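Chapter 3

Surface Wear and Corrosion of Sheet Metal

In this chapter you will learn
how a metal surface changes with use
the difference between wear and corrosion
how zinc and paint protect steel
how to inspect a sheet-metal part and record what you find

Key terms: abrasion, base metal, corrosion, galling, oxide, pitting, sacrificial coating, scale, white rust

Most of the metal that people handle in a day is sheet metal. Filing cabinets, ductwork, oven liners, mailboxes, shelving and car doors all start out as flat stock that has been cut, bent and joined. When the part leaves the shop its surface is close to uniform. After a season of use it no longer is, and a person who knows how to read the marks can say a good deal about what the part has been through.

Chapter 2 dealt with the shape of a sheet-metal part: bend allowance, hems, seams and the way a folded edge adds stiffness. This chapter deals with the outside layer only. That layer is very thin. On a zinc-coated sheet of the kind used for ducts, the coating is thinner than a page of this book, yet it decides how long the part will last outdoors.

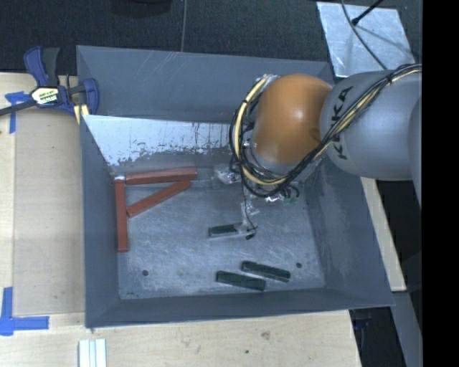 Chapter text by the Niretti Technical Writing Group
Revised for the second edition, 28 April 2021

3.1 Two ways a surface changes

Wear is the loss or movement of material caused by contact. Something slides, drops or rubs against the metal, and the surface is scratched, dented or polished. Corrosion is a chemical change. The metal reacts with oxygen, water, salt or an acid and turns into a different substance, usually an oxide or a hydroxide.

The two are easy to tell apart in the classroom and harder to tell apart in service, where they tend to occur together. A scratch cuts through paint and exposes steel. Water reaches the steel and rust forms. The rust takes up more room than the metal it came from, so it lifts the paint at the edges of the scratch, and more steel is exposed. A mark that began as wear has become a corrosion problem.

Containers are a good place to study wear. Loose parts scrape the floor and the walls of a metal bin each time it is filled or emptied, and the marks build up in layers. Fine scratches crossing in many directions suggest many small contacts. A single long groove suggests one heavy piece dragged across the surface. Cloudy scuffing means that the high points of the surface have been rubbed down over an area, so that light scatters from it differently than from the metal beside it.

3.2 Types of wear

Abrasion is the most common type. A hard particle or edge plows through a softer surface and leaves a groove. Sand caught between two sheets will do this, and so will a burr left on a cut edge.

Galling happens when two metal surfaces slide under pressure and small spots weld together, then tear. It is common in stainless steel fasteners and in forming dies that have run short of lubricant. A galled surface feels rough in one direction.

Impact wear comes from repeated blows. Sheet metal usually dents before it loses any material, and the dent matters mostly for what it does to the coating. Zinc bends fairly well with the sheet. Hard enamel does not, and it will crack in a ring around the point of impact.

3.3 Protective coatings

A coating can protect steel in two ways. A barrier coating, such as paint, keeps water and air away from the base metal. It works as long as it is whole. A sacrificial coating, such as zinc, also acts as a barrier at first, but it goes on working after it has been scratched. Zinc gives up electrons more readily than iron does, so the zinc around a small scratch corrodes first and the bare steel is spared for a time. If the bare area is too wide, the protection does not reach the middle of it.

Zinc has its own weakness. Sheets stacked while damp, with no air between them, develop a chalky deposit called white rust. Light deposits can be brushed off. Heavy ones mean that much of the coating has been used up – the sheet may still look sound, but it should not be used outdoors.

Case note: the Coltden shed panels

A storage building at Coltden was clad in 205 zinc-coated steel panels. All of them came from the same supplier, and all were put up in January. When the cladding was inspected 18 months later, red rust was found on 3 panels, all on the north wall below a leaking gutter. The zinc there had been kept wet by runoff from a copper roof fitting. Copper carried in the water had settled on the zinc and sped up its loss. The gutter was repaired, the fitting was changed and the damaged panels were replaced.

Notice that the fault was not in the panels. An inspector who had looked only at the metal and never at the roof would have ordered new panels and seen the same rust again.

3.4 Inspecting a part

Clean the part with a soft cloth before you look at it. Use a lamp held low to one side, so that shallow scratches throw a shadow. Work from one corner to the opposite corner and mark each defect on a sketch. Record its position, its length and whether the base metal shows. Do not sand or scrape until the sketch is finished.

Wilczyńska and Ditora, the two inspection charts printed in Appendix B, use different grades for the same defect. Choose one and stay with it for the whole job. The exercises at the end of Section 3.5 use the Ditora chart.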